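5/5/20

What a day! I finally sat down and did my will, or at least the first proper go at it, and I feel about ten years lighter.

It was all by video, of course. Vikas Upadhyay from Kanaujia took me through it in 60 minutes flat, and he was brilliant — patient, quick, and happy to explain what a residuary estate is twice over (it's whatever is left once the gifts and debts are dealt with, and I do now understand it!). I'd been dreading the executor question, but we settled on 2 of them, my sister and Cultesero's old bookkeeper, so neither has to carry it alone.

Water and rack, kitchen counter.
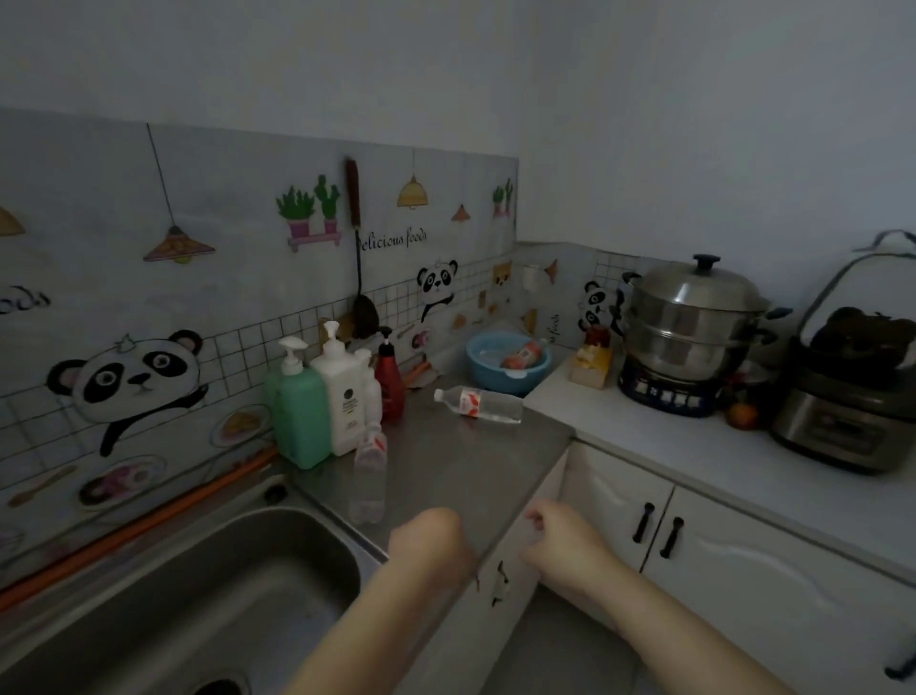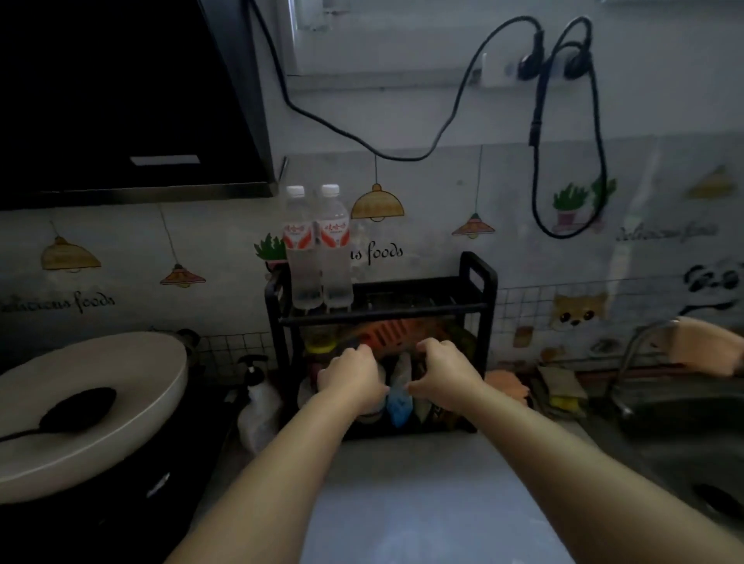
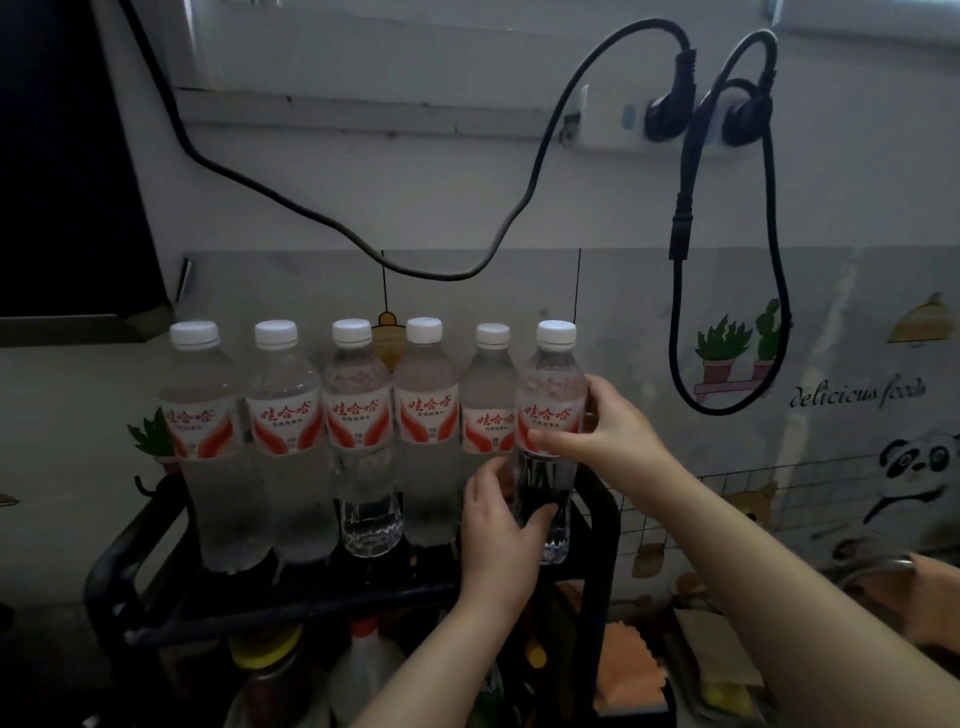
The bit I loved most was the letter of wishes. It isn't binding, so you can simply write as yourself, and I've already filled a page and a half about the piano, the allotment and who should get Gran's letters. Vikas says keep it with the will but never staple or clip anything to the will itself, as the marks make people wonder what's gone missing. Fancy that!

Still to sort: the witnesses. They both have to be there and see me sign, and neither can be left anything, so that rules out half the street. I'm thinking of asking the couple at number 16, over the garden wall — pens at the ready. The draft should come by post next week and I can't wait to read it.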